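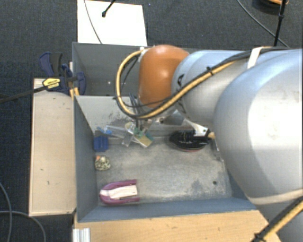 Sorting bins at the Rudosberg reuse room

The small-goods shelves at Rudosberg were full again by the end of August, so we have changed how mixed household items are sorted before they go out. If you drop things off or pick things up, a few of these changes affect you.

Everything that comes in loose now goes into an open gray bin first, a few things at a time. In the past we tipped whole boxes onto the long table, and small items ended up under big ones or on the floor. With a handful of things in a bin you can look at each one, turn it over, and decide where it belongs.

Fahad Butt kept a tally over the month. We took in 309 small items and put 268 of them on the shelves. The other 41 were broken, missing a part, or too worn to pass on. Most of those were kitchen gadgets and plastic tubs with no lids.

Brushes are the item we get asked about most. Shoe brushes, clothes brushes and scrubbing brushes are all welcome if the bristles are still firm and they have been washed and dried at home. Please knock the old polish out of shoe brushes before you bring them. Hairbrushes and toothbrushes we can't take unless they are still sealed in the package.

Clear plastic is next. Boxes, jars and drawer organizers are fine, scratched or not, as long as nothing is cracked. Tie or tape the lid to its box. We spent most of one afternoon matching lids from the Torurden clear-out and still have a crate of them left over. If you are short a lid, come in and look through it.

The bins themselves are scuffed and stained from years of use and they will stay that way. They get wiped down at closing. Please don't put food containers in them unless the containers are clean, and keep liquids out altogether. A half-full bottle of dish soap leaked in July and it took two people to clean up.

We could use more bins. The ones we like have sloping sides, so things slide to the middle and can be seen. Harahap has offered to sell us a used set for 60 dollars, and we will probably take it. The shelf fund stands at 360 dollars, which also has to cover labels and a new set of casters for the cart. The cart has been pulling to the left since spring.

Shelf order has changed too. Brushes and cleaning things are now on the bottom two shelves by the window. Storage boxes are across from them. Sewing supplies, which used to be mixed in with desk items, have their own drawers under the Sikico sign. The desk items are where the sewing supplies used to be, and the signs for both should be up by the time you read this.

Drop-off is from 9 to noon. Bring small items in a bag or a shallow box, no bigger than you can carry in one trip, and wait while it is checked so that you can take back anything we can't use. If you would like your bag or box returned, tell the person at the door when you come in.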